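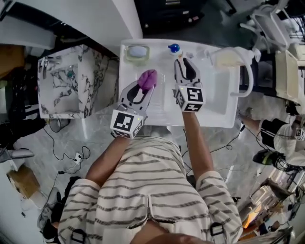
Thursday, August 5, 2021

Budget day. Started with the good intention of finishing the equipment list before lunch and got as far as arguing with myself over cables.

Where we are: Thierry Lecomte wants one page by tomorrow with a number at the bottom. He doesn't mind which number so long as it doesn't move afterwards. Last year's moved four times, so fair enough.

Handheld grippers. We have the two pairs and both are in use most days. I want a third pair. The Kudden quote came in at 1000 a pair, fingers included, markers not included, which is a funny way to sell something that is no use without its markers. We can print our own as before. Delivery is "from November", and I have learnt to read "from" with care.

Jundero will do a similar pair for less, but the finger pads are their own shape and nobody else's spares fit. Pads are the thing we get through. Going with Kudden unless someone talks me out of it.

Note on pads: the black ones hold up better on soft silicone things than on anything hard and shiny. Bar soap is the worst customer so far. Put down a full bag of spares, and then put down a second bag, as the first will be "borrowed" by the other bench.

Arm. The big one. Chevalier's price for the small arm is 3234 with the controller and without the stand, the mains lead or, as far as I can make out, the bolts. Asked them what the bolts cost. They are getting back to me. Jodard rent the same size by the month and would take it back if we hate it. Did the sum on the back of the Chevalier brochure: renting wins if we only want it until spring, buying wins if we're still at this next summer. We will still be at this next summer. We always are.

Thierry's view is that we shouldn't buy an arm until the handheld work at the sink is good enough to be worth copying. My view is that if we wait for that we'll order it in November and get it when I retire. Have written both views on the page, his first, as he signs it.

Power and cables. Nobody ever budgets for this and then we are all stepping over black leads on a tiled floor. Wants:
- proper floor covers for the leads, the flat rubber kind
- a wall-mounted strip to replace the one lying on the floor
- longer leads, so that nothing has to run straight across where people stand
- splash covers for anything within arm's reach of the basin
Small money, all of it. I would cut a pair of grippers before I cut this, and have said so in writing so that I can be quoted.

Sink and props. Put down some 2000 for the lot, to include a second basin on a trolley, so two people can work without queueing. Thierry queried it. Told him the trolley is most of it and the soap is the rest. He has asked for that split properly. Soft items (the silicone lumps and so on) can come off the ordinary shopping, no need for a line.

Storage. Bins with lids. Please. Bags too, but the bags should live somewhere other than under the feet of whoever is working.

Left off on purpose: the second camera head, the nice chairs, the label printer. Will try the label printer again next year under "safety".

To do before tomorrow:
- chase Chevalier about bolts and lead
- ask Jodard if the rental deposit comes back or turns into credit, their email says both
- ask Kudden if 3 pairs gets us anything off the price, even though we want one. No harm in asking
- split the trolley from the soap

Later, same day: Chevalier rang. Bolts are included. Mains lead is extra.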